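Notebook, 26th February
Kallitar municipal count, check of turnout figures

The December returns from Sadis were compared again with the signed tally sheets. Two precincts differ – both by 50 votes, and both in the same direction.

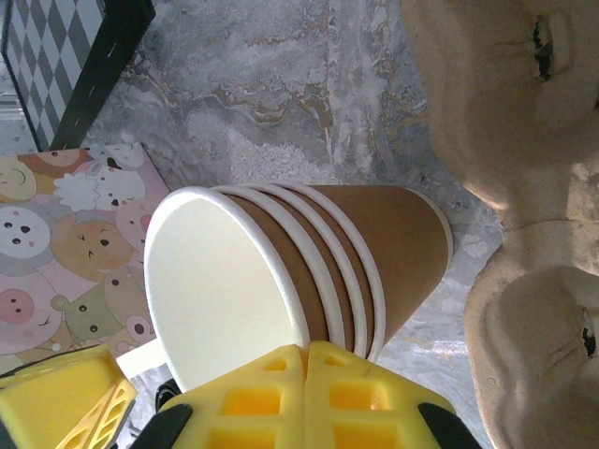
The late-reporting precincts in Karnumska were then matched to the earlier ones by district. The gap in the trend narrows once rural districts are weighted separately. Table 3 is to be rerun on that basis.

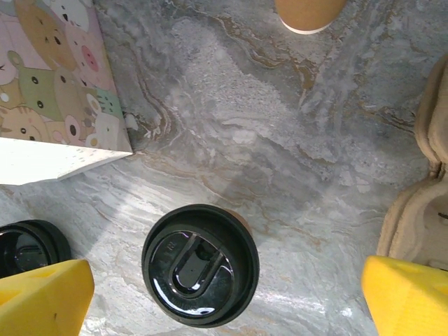
Shi office replied that the weights should remain unchanged until all 4 districts are checked. Rerun held until then.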